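Tratus Hand-Held Gripper Kit
By Domnica Cozma
April 2024
3 min read
14 shares | 2 comments

The Tratus is a hand-held gripper for recording manipulation tasks in homes, workshops and care settings. The operator carries the tool, performs the task with its two fingers and returns the recordings for use in training robot arms. No arm is needed on site, and the kit travels in a single case.

Wutov supplies the Tratus to research groups, university departments and integrators. The current version replaces the one offered until March and is compatible with the same chargers and mounting plates.

Construction

The gripper has two black fingers fitted with blue ridged pads. The ridges are intended for fabric, paper and other thin materials that slide out of a smooth grip. Pads are treated as consumable parts and may be replaced by the operator without returning the tool – a driver is included in the case. The fingers are fastened with screws at the base and should be checked before each day of recording.

What Is Included

Each kit contains the gripper, 2 sets of finger pads, a charger, a calibration card, a printed operator guide and a carrying case. The price is $2,633, excluding shipping and local taxes. Educational customers may request a quotation on account, payable within 30 days of delivery.

Extended kits with additional pads and a second battery are prepared on request. Delivery times for extended kits are confirmed in writing when the order is accepted.

Household Task Library

Customers who purchase the kit also receive access to the Prurna task library, a set of 77 written task sheets covering kitchen, laundry and tidying work. Every sheet states the objects required, the starting arrangement and the condition under which a recording is accepted. The library was prepared under the direction of Despina Oprea, who is responsible for operator training at Wutov.

The laundry sheets are the most frequently requested. Soft goods change shape each time they are handled, and a model trained on rigid objects alone will perform poorly with them. Operators are asked to use their own towels and cloths, in mixed patterns and sizes, and to work at the tables they normally use. Household items may remain where they are unless they obstruct the fingers.

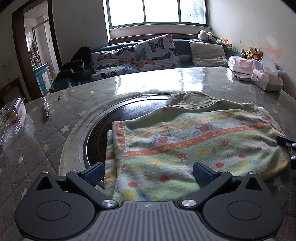 Recordings of folded items should include both the approach and the release. Operators are advised to bring the pads to the fabric slowly and to avoid dragging the lower layers. Where a fold opens during handling, the recording should be kept and marked as incomplete – such material is useful in training and is accepted under the standard terms.

Training and Support

A remote training session is included with each order and may be attended by several operators. On-site training is available through our partner Kinyua, subject to a separate agreement. Repairs are carried out at the Wutov service center. Customers should obtain a return number before sending equipment.

Requests for quotations should state the number of kits required, the delivery address and the intended use.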